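What Comes Back in the Bin: sorting returns and mixed goods at Trurnendale
Speaker notes, afternoon session, 30 minutes plus questions 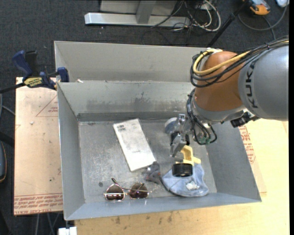
Start with the question I get most. People ask why we don't put mixed goods on shelves the day they arrive. The short answer is that we tried it, and the shelves filled up with things that had no record. A soft item, a hard plastic item and a box don't belong in the same place, and they don't take the same time to check. The bin is where they wait until someone decides.

Say who I am. Killian Hervieu, stockroom lead at Trurnendale. Eleven years in stockrooms, the last four on returns. The Clastari store chain is our biggest sender.

Slide 2. What we mean by mixed

Mixed means anything that arrives without its own carton or with a carton we can't match. Clothing, caps, pouches, toys, parts of toys, small boxes, tubes, kitchen bits. On a normal week we take in 2,268 pieces like this. After Christmas it is more, and I don't have a clean number for that because we stopped logging by piece for two weeks. Don't promise one.

Ask for hands: who here sorts by size first? Who sorts by sender? Give it a minute. Most rooms split evenly.

Slide 3. Why metal bins

We used cardboard pallet boxes until the bottoms gave out. Then plastic totes, which were fine for clothing but too deep and narrow. You had to dig, and when you dig, small things go down to the bottom and stay there.

An open sheet metal bin with sloped sides does two jobs. Things slide toward the floor, and you can see the floor once it is half empty. It scratches and it stains. That bothers visitors more than it bothers us. We wipe ours on Saturday and leave the scuffs alone. Check for sharp edges at the same time, because a burr on the rim will pull a thread on anything knitted.

Drawbacks, be fair about them. Metal is loud. Hard items dropped from waist height sound terrible and some of them crack. Nathalie Desjardins on the early shift asked for a rubber mat on the floor of the bin. We tried one for a month. Small flat items got under it. We took it out and lowered the drop height instead.

Slide 4. Soft on the bottom, hard on top

This is the part people write down, so go slowly.

Fabric spreads out and covers things. If a cap or a pouch lands on top of a small part, the part is gone until the bin is empty. If the soft item is underneath, the hard one sits on it and stays in sight. So we load soft goods first where we can. We can't always. Senders pack how they pack.

Color matters too. A dark item on dark fabric is easy to miss. A black cylinder on light blue cloth is easy to find. We don't sort by color, but when something is reported missing we check the dark fabric first. Shake it out, turn it inside out, look in the folds.

Slide 5. The order of picking

1. Hard items lying on fabric.
2. Boxes.
3. Fabric, one piece at a time, shaken over the bin.
4. Whatever is left on the floor.

Vilgot Kvam will object from the audience that boxes should go first. He runs it that way at his site and his figures are good. His senders use bigger boxes. Let him make the point, it's useful.

Don't pull a soft item out from under something. Lift the top one off first. It sounds obvious, and we still had 227 write-ups last year for items damaged in the bin. Most were from tugging.

Slide 6. Odd shapes

Anything with an arch or a handle will catch on something else. Loops hook on straps. Two handles lock together. Teach people to lift straight up and stop if a second item comes along.

Short cylinders roll. On a sloped side they roll to the floor and then into a corner. A piece of cloth holds them in place well enough.

Crumpled fabric is the slowest category we have. Nobody can tell what it is until it is opened, so it takes two hands and a table. We gave it its own table in June. That one change took the queue down from 205 pieces to 80 by the end of a shift. Mention that we also had an extra person that month, so the table doesn't get all the credit.

Slide 7. Labels

Keep this short, Helju Lapiņa covers it in the next talk. Only say that we tag the item after it leaves the bin. Tags put on beforehand come off and end up as litter on the floor.

Slide 8. What I would change

A shallower bin. Ours is a reach for shorter staff. Flulido makes a tilting stand that we looked at, but it didn't fit the aisle.

Better light from the front. The walls throw shadow onto the floor in the afternoon.

A written rule for when to empty the bin fully. At the moment it depends on who is on shift.

If there is time: the Kyriakidis shipment, the one with the loose buttons. Skip it if we are past the half hour.

Questions. Cheng-en Chow has the handheld mic. Repeat each question before answering, the back row couldn't hear last time.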